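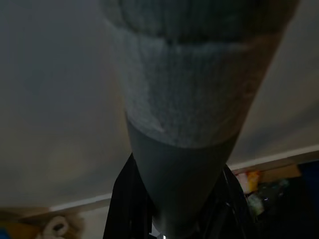
Un abonné me répond que le chauffage collectif, c'est très bien tant qu'on n'habite pas au dernier étage. Il a raison, et c'est mon cas. Je reprends donc le fil depuis le début.

1/ Notre immeuble compte 18 logements et une seule chaudière, une Brolter. Les charges sont réparties aux tantièmes. Celui qui ouvre les fenêtres en décembre paie pareil que celui qui baisse tout à 18.

2/ Le syndic, Fuma, propose de passer aux répartiteurs, un petit boîtier par radiateur. Relevé à distance, personne n'entre chez vous. Pose par la société Kolev.

3/ Ce que le devis ne dit pas : il reste une part fixe. Chez nous ce serait 30 % de la facture, quoi qu'on consomme. Le reste suit les relevés.

4/ Deuxième point, les robinets. Sans robinet thermostatique, le répartiteur mesure et on ne peut rien régler. Dans mon séjour, ils datent de la construction.
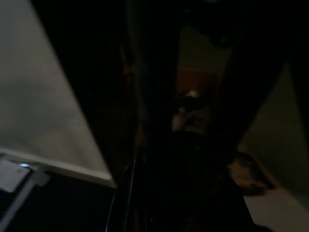

Lumière très faible, vue penchée.

5/ J'ai demandé si l'étage compte dans le calcul. Réponse de Fuma : non. Sous le toit on chauffe plus pour la même température, et le voisin du dessous en profite un peu.

6/ La résidence Kivardale, de l'autre côté de la rue, a équipé ses radiateurs il y a 2 ans. Ils ont d'abord fait équilibrer les colonnes. D'après leur gardien, les plaintes sont venues surtout la première année, à la régularisation.

7/ Je voterai pour, à condition que l'équilibrage passe avant. Si c'est dans l'autre ordre, je vote contre.

8/ Pour ceux qui me demandent la température chez moi le matin : 18 dans le séjour, moins dans la chambre.

9/ L'assemblée est à 18 h, au rez-de-chaussée. Les pouvoirs sont à déposer avant, dans la boîte du syndic.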